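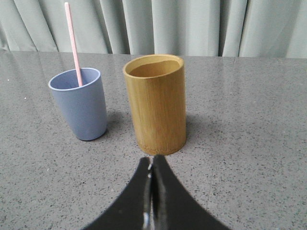

Bamboo cup vs. plastic tumbler for straws on the counter
Forum: Kitchen & Storage > Small items

fliltby_user86
Posted October 3, 2018

Looking for a permanent holder for reusable straws. Candidates are the light blue tumbler and the bamboo cup in the photo. The straw in the tumbler leans a lot. The bamboo one is taller with straight sides, so I expect less lean, but I am concerned about moisture at the bottom. Straws go in after hand washing and are rarely fully dry. The tumbler is from Skitberg, the bamboo is Zostolach, unfinished inside as far as I can tell.

drainboard
Use the tumbler. Bamboo end grain takes up water. I had a Zostolach cup for utensils and the base went gray in 5 months. No drainage, no airflow.

Lean depends on the ratio of straw length to cup depth and on mouth width. A tapered cup is always worse on the second count.

kettle_side
Disagree on the bamboo. Mine has been in daily use since July of last year and has no discoloration. Dry the straws first. Stand them on a rack for 2 hours, then move them to the cup. The thick rim also takes knocks better than a thin plastic lip.

drainboard
If the straws are already dry, any container works. The OP said they are not.

fliltby_user86
Correct, they are not. Rack space is limited. Could I seal the inside of the bamboo?

grainline
You can. Food-safe mineral oil, thin coats, wipe off the excess, and let it stand overnight between coats. It slows absorption but does not stop it. Pay attention to the bottom joint if there is one. On some cups the base is a natural node, on others it is a glued disc, and the glued ones fail first.

kettle_side
Oil attracts dust inside a narrow cup and you can't get a hand in to clean it. I would leave it bare.

grainline
A bottle brush reaches.

pantry_row
Third option: a plastic liner inside the bamboo. Van Rooij sells plain inserts in several diameters. Measure the inside at the base, as bamboo is seldom round.

fliltby_user86
Inside measurement at the base is 86 mm one way and slightly less the other. Will order the insert and keep the straws in the blue one until it arrives.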